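Stokudico Help > Home and Shared Workshop > Robot arms
Two arms on one part: how do I stop them fighting?
Viewed 324 times

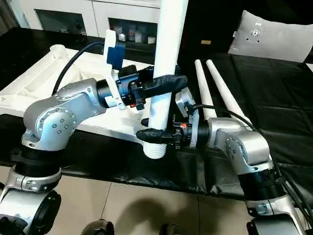 Janaína Rangel
Member since June

How do you keep two robot arms from pushing against each other when both are gripping the same rigid part?

Background, for those who like background. Both arms are position controlled, 60 updates a second, each on its own thread in the same program. Each one behaves beautifully alone. The job is screwing the legs into a Hullden, a small flat-pack seat that I can put together by hand in less time than it takes the computer to boot. I'm aware of this. My sister makes me aware of it too.

The trouble starts once both grippers are closed on the same leg. I send the upper arm a small move, the lower arm is supposed to follow, and for a second they do. Then the motor current climbs on both, one of them starts to hum, and either the leg slips in the fingers or the upper arm throws an overload fault and goes limp. After a fault I have to home both arms, which means taking the leg away from them like taking a stick from a dog.

What I've tried so far:

Slowing everything down. It now fails slowly.

Grinding through the calibration again with the printed grid. The two arms agree on where the table is to within a couple of millimeters, and I can't get it better than that with what I have.

Gripping harder. I'll let you imagine.

I have no force sensors at the wrists and no budget for any. I can read motor current on every joint, and it's noisy but not useless. The workshop is shared and I get the bench on Friday evenings, so anything that takes a week of tuning takes me most of a year.

3 replies, best rated first

Hanane Alaoui
3,537 helpful points

Let only one arm control the part's position and make the other one soft, so that any mismatch between them turns into a little give instead of force.

You have two stiff machines with a disagreement of a couple of millimeters, and you've bolted them together through a part that doesn't bend. Each arm is certain it's in the wrong place and keeps correcting. Your controller sees the error, pushes harder, and the other one sees its own error get bigger and does the same. If you've ever carried a couch with a confident person you know how this ends. Better calibration makes the argument smaller but you won't get it to zero with a printed grid, and I wouldn't spend another evening on it.

Here's the order I'd do it in.

First, pick a leader. For a leg that has to go into a socket, I'd make the arm holding it nearest the thread the leader, because that's the end you care about. The other arm is there to keep the thing from tipping. Tell it so.

Then turn down the follower. Most hobby controllers let you lower the position gain per joint, or set a current limit, or both. Start with the current limit. Find the lowest value where the arm still holds itself up with nothing in the gripper, and add a bit. Don't just cut every joint by the same amount: the shoulder and elbow carry the weight of everything past them and will sag if you're stingy, while the wrist joints can go very soft before anything bad happens. If your controller has gravity compensation, turn it on before you do any of this, and redo your numbers if you've already done them. I say this as somebody who didn't.

Third, zero the argument right after the grip closes. Close the leader's fingers. Close the follower's. Now wait half a second, read where the follower has ended up, and make that its new target. Whatever offset there was between the two arms' idea of the world is now swallowed, and you start from no load. From then on send the follower relative moves from that point, the same relative moves the leader gets, in the same frame. If you send it absolute positions from your original plan you'll bring the whole offset back in one jump, which sounds a lot like your hum.

Repeat that reset whenever there's a natural pause. I do it every time the leader stops.

Last, get both arms off their separate threads. Two threads at 60 a second are not the same 60. One will drift behind the other by a tick or so, and on a fast move a tick is a real distance. One loop, read both, compute both, write both. It's a dull evening's work and it fixed more for me than anything clever did.

For the screwing itself, please don't try to turn the leg with both hands closed. Your wrists can't keep going around and neither can mine. Leader holds, follower opens, leader turns as far as it comfortably can, follower closes, leader opens and winds back. Loosen the follower's twist axis as well if you can, or it'll undo the thread on the way. Start by turning backward a little until you feel the thread drop (a small dip in current on the wrist roll joint, if you plot it) and only then go forward. Plastic threads forgive one crossed start and remember the second.

Janaína Rangel

Half your list done in one evening, and I owe you something. The separate threads were worse than I'd thought. I logged 1,345 update pairs and the follower was late on a good many of them, occasionally by two ticks. Single loop now. The hum is gone on straight moves. Still getting a fault when I rotate.

Hanane Alaoui

Rotating about what point? If each arm rotates about its own gripper center they'll try to swing the leg in two different circles. Both need to rotate about the same line, the leg's own axis, so the follower's position has to move too when its hand is off that axis even slightly. Check the sign while you're in there. With one arm on each side it's very easy to have them turning the leg opposite ways with great determination.

Janaína Rangel

It was the sign. I'd like this comment deleted when the statute of limitations runs out.

Lahcen Morsy
60 helpful points

Use one arm.

Serious answer, though. I spent a whole winter on a two-arm setup in my garage for a Kullham shelf, and at the end I clamped the shelf in a vise and did the rest with one arm. A vise has never thrown an overload fault at me. It costs less than a servo and it holds perfectly still, and you don't have to calibrate it to anything. Clamp the seat frame upside down, have one arm drive the leg in, go home. If you need the second arm to feel busy it can hold the next leg.

Also check your power supply. When both of mine pulled at once the voltage dipped and the controller reported it as overload, which it sort of was.

Sanaa Hajji

The power supply bit deserves more votes than the vise bit. Put a meter on the rail during a fault and you'll know in a minute. Mine had both arms on a single brick with the thin wire it came with.

Lahcen Morsy

The vise bit is the good bit.

Ismail Amrani
Workshop moderator

Adding to what Hanane wrote, which I'd follow. A few things on the mechanical side that people tend to skip.

Your fingers can be the soft part. If the gripper pads are hard, a millimeter of disagreement goes straight into the gears. A thicker layer of soft rubber on the follower only (leave the leader firm) will eat a good share of it for the price of a bicycle inner tube. Don't do both hands or the leg will wander when it meets the socket.

Where the hands sit matters. Two grips close together on a long part make a short lever, so a tiny angle error between the hands becomes a large force. Spread them as far as your reach allows. The same goes for how hard you squeeze: grip the follower only as tightly as it needs to stop the leg from tipping, and let it slide lengthwise. A leg moves down as it screws in. If the follower is clamped and your code doesn't include that bit of travel, it'll be pulling up while the leader drives down, and you'll be back here with a new title for the same problem.

On limits, set a combined one. Each controller will protect its own arm, and neither of them has heard of the other. In your new single loop, add up the load on both and stop both when the total goes over whatever you decide is sensible. Stop means hold position with low current, both at the same tick. If only one goes limp, the other is left holding the part plus its friend.

And one stop button that cuts both, within reach of where you stand when you're reaching in to take the leg away, because I read that line about the dog and have thoughts. Open the grippers from software before your hand goes in. Fingers near a loaded elbow joint are a bad idea even on a small arm.

We have a Leiva luggage scale in the drawer under the soldering bench if you want real numbers. Hook it to a gripper, command a small offset, read the pull. You get a rough line between motor current and force for that pose. It changes with pose, so measure near where you'll work and don't trust it on the other side of the table.

Janaína Rangel

Scale borrowed, numbers taken, scale returned to the drawer under the OTHER bench, where it lives now according to the label. The sliding grip did it for the downward travel. One leg is in and straight. The next one went in crooked on the first start, backed out, and went in properly after I added the backward turn. I'll mark Hanane's reply as the accepted one and keep the vise in reserve.

My sister has asked how long the leg took. I told her the follower was compliant.

Lahcen Morsy

How long did it take?

Janaína Rangel

The follower was compliant.

Thread marked as solved. New replies go to the moderators first.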